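My mother kept her plastic bags in a drawer that would not close, and I swore I'd never be that person. Well! Last week I opened the cupboard under the sink and they came sliding out at me like laundry, and I sat down right there on the kitchen floor and laughed. So I've been sorting, and thinking about all the bags I've brought home over the years (the good thick ones from Batista, the flimsy ones from the fruit stand), and how hard it is to let go of something with two perfectly good handles. 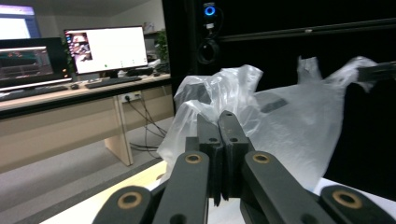
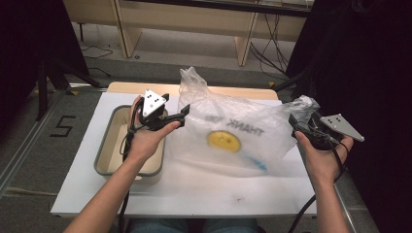
Anyway, I've settled on keeping 10, which feels generous and also a little painful. The rest are going to my neighbor Marlene, who lines her small trash cans with them and has been hinting since July. I fold mine in long strips and then into triangles, the way my aunt taught me, though the crinkly ones never stay folded and I've mostly given up and stuffed those into an old sock.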